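Rags, Cloths and Hex Keys: Keeping the Small Stuff in Order

Updated Wed 6 June

Most of the time lost at a bench goes into looking for small things. Cloths and hex keys are two of the worst. Both get put down in the middle of a job, and one is very good at hiding the other. The tips below come from the shared workshop in Lavville and work just as well in a garage or a kitchen drawer.

Sorting cloths

Tip everything out of the rag bin and make four piles: clean and soft, clean and rough, dirty but washable, and finished. Old dish towels and pillowcases go in the first pile. They are good for wiping down finished surfaces and polishing. Jeans, canvas and old bath towels go in the second and are better for spills and muddy boots.

Cut off buttons, zippers, hooks and thick seams before a piece of clothing goes into the bin. A zipper pull will scratch a varnished tabletop in one pass. Check pockets too.

Printed cloths are fine for dry dusting. For wet work with solvent on a pale surface, use plain white cotton. Dye from a strong purple or red cloth can come off on bare wood, and sanding it out takes longer than the wiping did. If you only have colored cloths, dampen a corner, press it on white paper and leave it a minute. If the paper stays clean, go ahead.

A good size for a bench rag is a piece you can fold twice and still hold flat under your palm. Bigger than that and the loose end drags through whatever you are wiping. Pinking shears slow the fraying on cotton. Old T-shirts don't need it.

Folding

Fold clean cloths in half, in half again, then in thirds, and stand them on edge in a shallow box. You can pull one without disturbing the rest. A Bulico drawer box holds plenty, but a shoe box does the job. Keep soft cloths at one end and rough ones at the other.

When you wipe with a folded cloth, turn it to a new face when the first is dirty. You get 8 clean faces from a cloth folded in half three times if you refold it as you go. A bunched-up cloth gives you one dirty lump and leaves streaks.

Washing

Wash workshop cloths separately from clothes and from kitchen towels. Shake them out over a trash can first. Warm water and ordinary detergent are enough for dust, polish residue and food. Skip fabric softener, which leaves a film and makes cotton worse at picking up liquid. Microfiber should be washed apart from cotton or it will collect the lint.

Do not put cloths with linseed oil, stain, gasoline or paint thinner in the washer or dryer, and do not leave them in a heap. Oily rags can heat up by themselves and catch fire. Spread them flat outdoors, one layer thick, away from anything that burns, until they are stiff and dry. If you can't do that, put them in a metal can with a tight lid and cover them with water. Ask your local waste service how to dispose of them.

Hex keys

Keep each set in its holder. If the holder is lost, drill a row of holes in a scrap block, one per key, and write the size next to each hole in permanent marker. Put the short end up so the key is easy to grab.

Metric and inch keys should live in separate blocks. Some sizes are near enough that the wrong one will seem to fit and then round out the screw. If the key rocks at all in the socket, try the next one. Blow or brush the socket clean before you put the key in.

Keys with a colored coating or sleeve are easier to find than bare ones. For bare keys, wrap a band of electrical tape around the long leg, using one color for metric and another for inch. Leave the tips uncovered.

Use the long end in the screw to run it in quickly and the short end for the last turn. Do not slide a pipe over the key for extra force. If the screw won't move, add penetrating oil, wait, and try again.

When a tip wears round, grind it back square a little at a time, dipping it in water so it stays cool. Once the short leg gets too stubby, throw the key out. Single replacements are cheap, and Lubis on the corner sells them loose.

The free keys that come with flat-pack furniture are worth keeping. Tape one underneath the piece it came with. Bed frames and desks need tightening again after a few months, and then the right size is already there. We did this with the Bila shelving in May and the keys have stayed put.

Clearing a work surface

Clear in the same order every time. Tools first, then cloths, then dust. If you grab the cloths first, a small key can get rolled up inside and go straight into the wash. Pick each cloth up by one corner and give it a shake over the bench before it goes in the bin.

On stone or marble-look surfaces, lift metal tools instead of sliding them. On a dark or patterned top, run your hand along the back corners as well. That is where cloths get pushed when you need room in the middle, and small parts go with them.

A strip of magnetic tape along the wall catches steel screws and keys while you work. Empty it at the end of the day.

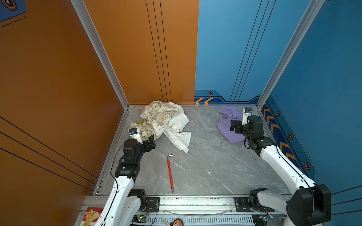
LAVVILLE SHARED WORKSHOP | Tool Care Team

A crumpled cloth at each side and one red-handled hex key out between them. Start with the key, then shake out the cream cloth with the green print and do the purple one after it. Fold both if they are clean. Key blocks are on the shelf by the sink, metric on the left.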